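Speaker notes, Samah Bensaid
Talk: Planning with things that won't hold still
May 9, 2020

[Slide 1, title. Leave it up while people find seats.]

Good morning, everybody, and thank you for coming in so early. I'm Samah, I work on the planning side of Allar, and Şükran Karabulut, who wrote nearly all of the perception code you'll hear about, is sitting near the front, so please save the hard questions for her. (Wait for Şükran to wave.)

[Slide 2, the two pictures. Give them a moment to look before talking.]

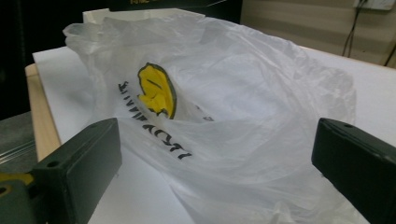
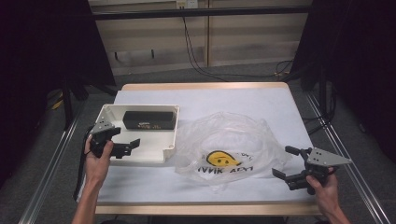

Slide 2: the bag from one gripper's own camera, then the whole table from head height, with the box in the tray.

So this is our task, and I'd like you to keep it in your heads for the whole talk. There's a black box, there's a plastic bag, and what we want from the software is a plan that ends with the box inside the bag. My mother does this without looking. Our planner needed a good deal of help, and I'm going to tell you about the help.

Start with the box, as it's the easy half. It's rigid, it has six flat faces, and once perception has given us a pose we can hand that pose to the planner and more or less stop worrying. The bag has no pose. We spent far too long pretending it had one! In our first version we fitted an oriented rectangle to the bag and planned against that, and I still have the plots if anybody wants a laugh at the coffee break.

[Slide 3, segmentation overlay. Slow down here.]

Look back for a second at the close view. White bag, white table. The plastic and the board blend together so well that color gets you very little, and what you have left is wrinkles, a bit of shine, and the printing. Şükran's first idea was to lean on the printing. You can see why, with that yellow logo being the strongest thing on the bag. The trouble is that a fold can swallow half of it, and then the detector is very sure about something very wrong. In the current version the print is only a hint about which way the plastic is turned, and the outline comes from the texture of the creases.

(If someone asks about depth: thin translucent plastic was poor for us on both sensors we tried. Don't get drawn into naming them.)

[Slide 4, block diagram.]

Civavetti is the perception service, and it publishes an outline and a list of places where an edge might be grasped. Allar takes that list and plans for both arms. Mistureck sits underneath and does the control, and it's the only piece allowed to say no at the last moment. I want to stay on that a little, because people skip over it. The planner works from a picture of the bag that is already old when the fingers arrive. So Mistureck keeps checking the near camera on the way in, and if the edge has moved it stops and asks for a new list. It doesn't try to be clever. We had a clever version for 60 days and I don't miss it.

[Slide 5, the numbers.]

We trained on 3,653 demonstrations, all done by people holding a gripper in each hand, the way you saw on slide 2. The head view tells us what the person could see of the whole table, and the near views tell us what the fingers were up against. We tried training with the head view alone, to save storage, and the opening step fell apart. Finding the mouth of a bag is close work.

Please remember to mention the time alignment tool, Abdelaziz. It lines up the camera streams and throws out any recording where they drift apart. It took me 7 weeks to write, it's the dullest code in the project, and in April it found a fault that we'd been blaming on the planner all winter. I apologized to the planner.

[Slide 6, open problems.]

We have 2 we'd love to talk about. The first is deciding when to give up on an edge and shake the bag out again. The second is the box going in crooked and catching a corner, where the plan looks fine on paper and the plastic disagrees.

Şükran will take over from here with the replay demo. (Hand her the clicker, the laptop is already plugged in. Water is under the lectern.)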